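The Two-Page Rulebook

How one small integrator threw out its binder and started writing rules people would read

Six in the morning at Ziltside and the coffee isn't ready. The rules are. Two sheets of paper, taped inside the door of the cell, both sides printed, corners curling. That's the whole book now.

It used to be 218 pages. A white binder, on a shelf, in an office that got locked at night. Second shift never saw it. First shift knew where it was, which is a different thing from having read it.

Ziltside builds picking cells. Bins of parts go in, an arm reaches down, parts come out. Small shop, two floors, customers mostly in metal trim and garden hardware. The kind of place where the person who wires the cabinet also answers the phone. And like most places that size it had grown its rules by accident. Somebody pinches a glove, new paragraph. Customer wants a form, new form. Nothing ever came out of the binder. Things only went in.

The change came in March, after an audit for a client called Skarex. The auditor asked a tech a plain question. What speed is the arm allowed to run when you're inside the fence teaching it? The tech knew. Gave the right number, no hesitation. Then the auditor asked where it was written down. Forty minutes of flipping. Found it in three places, and one of them disagreed with the other two.

So they started over.

First thing, they split the law from the habits. The published robot safety standards stay on the shelf, full text, nobody is pretending to shrink those. The risk assessment for each cell stays too, signed, with the drawings. What got cut was the house stuff. The local rules. Who holds the pendant, where it gets put down, what you check before you go back to auto.

Second thing, every rule had to be something you could see someone doing or not doing. "Maintain awareness" went. "Exercise caution" went, all 31 times. What replaced it was short. One person teaches, that person carries the pendant. Gate key goes in your pocket. Nobody else resets a fault while you're inside. Hands stay out of the bin until the drives are off, even for one part, even if it's just standing on end and annoying you.

That last one got argued about. It still does. A part tips up against the wall, the gripper can't get an approach on it, and everybody's instinct is to lean over and flick it flat. Takes half a second. The stop-and-lock routine takes closer to a minute, and on a bad day you do it a lot. The operators said the rule would get broken by lunch. They were right, it did.

What fixed it wasn't a sterner rule. They wrote one for the bin instead. Clamp it to the table so it can't creep. Teach the approach with parts in ugly positions, leaning, crossed, jammed along the edge, before anyone calls the cell ready. If the arm can't clear a bin without help, the cell isn't done and it doesn't ship. Fewer reasons to reach in, fewer people reaching in.

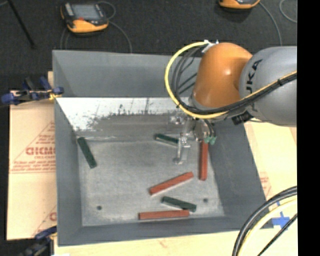 Six parts is where Ziltside starts its trials now. Small load, no neat rows. The team resets the layout by hand with the drives off and runs it again. Three clean empties before the load goes up. If it misses, write down which part and how it was lying, because "it missed one" is no use to the person on the next shift.

Cables get their own line on the sheet. Check the dress pack at full reach and at full tuck, both ends of the move. Look for rubbing at the wrist, look for a loop that could catch the rim. This was buried on page 140-something of the old binder, under a heading about housekeeping.

Then the approach height. Any change to the bin, even a swap for one that looks the same, means the floor gets touched off again at teaching speed. Scuffed bins are fine. Bent ones arent. The sheet says so in those words.

Not everyone is sold. Stelmakh, a bigger outfit that takes overflow work from Ziltside, still runs a full manual and likes it that way. Their point is fair: short rules lean on people who already know the long ones. A new hire reading two pages doesn't know what's been left out. Ziltside's answer is a training week with the standards open on the table and a supervised stint in the cell before anyone gets a key. Whether that holds up with twice the staff, hard to say.

Sokard, another customer, has asked for the sheet in its own cells. With changes. They want a third page.

Ziltside told them to pick something to take out frist.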